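Klassenfahrt, Faden für die Eltern der 6b und für alle, die sonst mitlesen. Ich schreibe, wenn ich Netz habe, also bitte nicht ungeduldig sein.

1/ Wir sind gut in Prerkdale angekommen, alle Koffer auch. Die Fahrt hat nearly nichts von der Laune gekostet, nur der Stau vor Vadton war lang. Entschuldigung, «fast nichts» wollte ich schreiben. Mein Kopf ist nach der Busfahrt noch in drei Sprachen unterwegs.

2/ Betten sind bezogen. Bei manchen sieht man, dass es das erste Mal war, aber es hält. Abendessen gab es um sechs, Nudeln mit zwei Soßen, und die rote war schneller leer als die weiße.
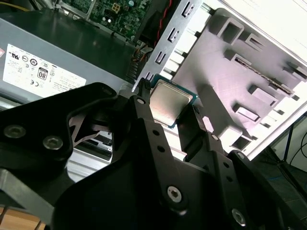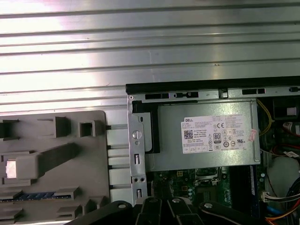
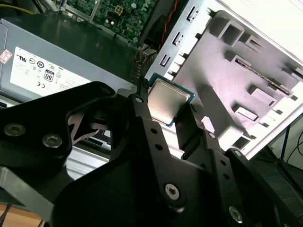 Computer von innen.

3/ Morgen teilen wir uns in 4 Gruppen. Die Listen hängen im Flur neben dem Speisesaal. Bitte rufen Sie heute nicht mehr an, um einen Tausch zu erbitten, die Kinder haben sich selbst eingetragen und waren damit zufrieden.

4/ Zum Programm, weil mehrere gefragt haben: vormittags Kanu auf dem See, nachmittags Bogenschießen oder Waldlauf mit Karte. Am Dienstag kommt die große Wanderung zum Aussichtsturm, elf Kilometer mit langer Pause. Wer keine festen Schuhe dabei hat, bekommt welche aus dem Haus geliehen.

5/ Guten Morgen! Die Nacht war ruhiger, als ich befürchtet habe. Gegen Mitternacht habe ich noch Lachen aus dem oberen Stock gehört, danach nichts mehr. Geweckt habe ich um sieben, gefreut hat sich darüber niemand.

6/ Kanu ist gemacht. Am Anfang drehten sich die Boote viel im Kreis, nach der ersten halben Stunde ging es schon geradeaus. Ein Paddel schwamm davon und wurde wieder gefangen. Nass geworden sind alle, am meisten ich.

7/ Frage an die Eltern: In der Trockenkammer hängt ein blauer Pullover mit Kapuze, ohne Namen, und im Bus lag eine einzelne Socke mit Streifen. Kein Kind will sie kennen. Falls Ihnen so etwas zu Hause fehlt, schreiben Sie mir bitte.

8/ Zum Regenzeug: Auf der Packliste stand «Drirex oder ähnlich», und einige haben mich gefragt, ob es unbedingt diese Marke sein musste. Nein, das habe ich ungeschickt formuliert. Jede Jacke ist recht, die das Wasser draußen hält. Für das nächste Jahr schreibe ich es deutlicher.

9/ Bogenschießen war für viele der Höhepunkt. Man muss sehr still stehen und darf nicht reden, und ich habe diese Klasse noch nie so lange still gesehen. Ich überlege, ob man das im Mathematikunterricht verwenden kann.

10/ Beim Waldlauf ist eine Gruppe an der falschen Brücke abgebogen. Sie haben es selbst bemerkt, die Karte umgedreht und sind als Letzte, aber singend zurückgekommen. Dafür gab es von den anderen Applaus.

11/ Heimweh: Ja, ein bisschen gibt es das, wie jedes Jahr, besonders nach dem Abendessen. Wir sitzen dann mit Tee im kleinen Zimmer und spielen Karten. Bis jetzt sind alle nachher gut eingeschlafen. Wenn es schlimmer wird, melde ich mich direkt bei Ihnen und nicht hier.

12/ Taschengeld: Der Kiosk hat nur eine Stunde am Nachmittag geöffnet. Die Postkarten sind schon geschrieben, sie gehen morgen weg. Es kann gut sein, dass Ihr Kind vor der Karte zu Hause ist.

13/ Heute Abend Lagerfeuer mit Stockbrot. Zwei Kinder aus dem Zimmer «Magalhães» (die Zimmer heißen hier alle nach Seefahrern) haben ein Lied geübt und verraten nicht, welches. Für die Aussprache von diesem Namen wurde ich schon dreimal zur Hilfe geholt.

14/ Das Lied war sehr lang und hatte viele Strophen über das Essen. Die Küche hat zugehört und gelacht. Jetzt riechen alle Jacken nach Rauch, bitte zu Hause gleich in die Waschmaschine damit.

15/ Rückfahrt wie im Elternbrief. Ich schreibe hier, sobald wir in Vadton vorbei sind, dann haben Sie noch 52 Minuten bis zur Schule, wenn der Verkehr mitmacht. Bitte nicht auf dem Busplatz parken. Gute Nacht aus Prerkdale!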